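Zisholm Panel Kit – Set-up Guide
2nd January
By the Wusport workshop desk

Section 4: Fitting the board to the panel

Read this section through once before you start. Keep the power supply unplugged until Section 5.

1. Fix the white panel to the upright metal bar. Leave 90 mm clear at the bottom of the bar for the clamp.

2. Check that the panel is square to the bar. If it leans, loosen the fixings, straighten it and tighten them again.

3. Hold the red board against the panel with the green terminal block at the top. Handle it by the edges. Do not lift it by the capacitors – the leads bend easily and can crack the joints.

4. Start all the mounting screws by hand before you tighten any of them. Tighten them a little at a time, working from corner to corner.

NOTE: The board outline has rounded cutouts. These are meant to stay open, so do not run tape or cable ties through them. 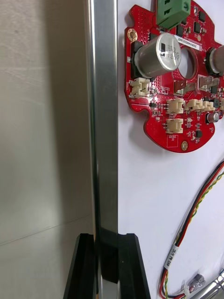
Fig. 4-1. Red board on the white panel, to the right of the metal bar.

5. Copy the characters on the white label strip into the front of this guide. Ziltel support will ask for them if you order a replacement board, part 1190.

6. Strip 6 mm of insulation from each supply wire. Loosen the terminal screws, push the wires fully in and tighten. Tug each wire lightly. It should not move.

7. Route the wires up and away from the large hole in the board. Clip them to the panel within 58 mm of the terminal block.

CAUTION: The large silver capacitors can hold a charge after the power is removed. On any later visit, unplug the supply and wait 4 minutes before touching the board.

CAUTION: Do not drill the panel with the board in place. Metal chips can short the components.

If you are using the older Holovko panel, the mounting holes are spaced differently. Fit the adapter strip first, then go back to step 3.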